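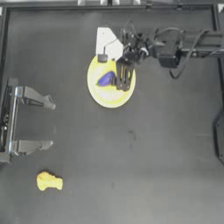

4. Your first pick and place

By now the arm is bolted down, the cables are clipped and you've been through the safety talk. Time for the fun bit! The task is the one we use at the Skasville round: pick up a toy vegetable and set it on the plate, all on the gripper's own power.

4.1 Before you start

1. Check that the stop button is within reach of the person who is NOT at the keyboard.
2. Load your team's profile from the Gener menu. New teams pick "Starter".
3. Set the speed to 8. You can go faster later, and you'll want to, but 8 gives you time to think.
4. Send the arm home and wait for the beep.

CAUTION: Keep hands, sleeves and lanyards off the table while the arm is live. If something rolls away, press stop first and fetch it second.

4.2 Picking up

1. Bring the gripper over the toy with the fingers open.
2. Lower it in small steps. Tap the key, don't hold it.
3. Close the fingers until they touch both sides, then add 3 clicks of grip.
4. Lift slowly and look at the wrist view before you move sideways.

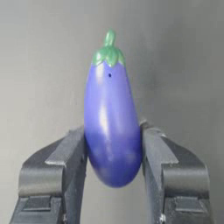

Arkbridge Robotics Club, Lower Workshop

The eggplant is a great toy to learn on. It's smooth and it bends a little, so the two fingers don't meet it at quite the same height. Gripping the fat end low down, with the green top sticking up, is a good hold to aim for. If yours tilts, open up, turn the wrist a touch and have another go.

NOTE: The wrist view goes soft near the fingers. Judge the grip by the toy.

4.3 Putting down

1. Move over the plate at travel height, which is 17 on the slider.
2. Lower until the toy touches, then open the fingers halfway.
3. Raise straight up before going home. Swinging off sideways will drag the plate with you.
4. Save the run under your team name.

Once you can do it three times in a row, try the Montecinos layout, where the start spots change every go. It's brilliant practice! Stuck? Ask Sveva Carbone on Friday, or bring your saved run and we'll play it back together.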